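Ticket: marker grasp scores way too high on the Avuvdale bench
Opened: August 22, 2022
Component: Ridutex eval scripts
Status: reopened, then waiting on rerun

OK so I'm reopening my own ticket, sorry. I closed it in May thinking the grasp classifier was fixed, and the new numbers look great, which is exactly what worries me. Out of 3,772 logged attempts on the two-arm bench, the script flags only 109 as failed grasps. I've watched these arms all summer and no way are they that good!

First thing I tried was the boring stuff. Restarted the logger, cleared the cache, pulled the Flurkasden config again. Same result down to the last attempt.

Then I pulled 18 of the "success" clips at random and went through them by hand (coffee required). The label comes from gripper width only: if the fingers stop before fully closed, it counts as holding. That's the Lebrun rule we copied over, and it was tuned on blocks. Pens are a lot thinner, so the threshold lands right where the finger reading gets noisy.

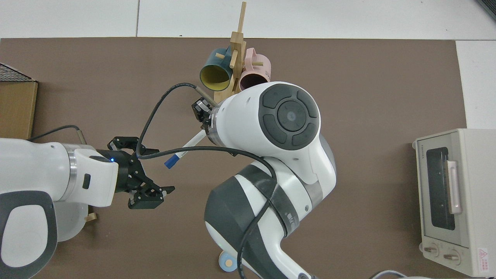 Right arm with the blue-capped marker in its gripper, left gripper open. Mug tree at the back.

In frames like that one the pen is easy to see from the head camera, so I added a second check: the label only counts if the width rule and the image agree. On my hand-checked clips the combined rule got everything right except 2, and in both of those the arm itself was hiding the pen. I can live with that for now.

Still to do: rerun the whole set with the combined rule, and please don't quote the old success rate in the draft until it's done. I also want to log the raw width next to the label, would've saved me a day. Leaving this open.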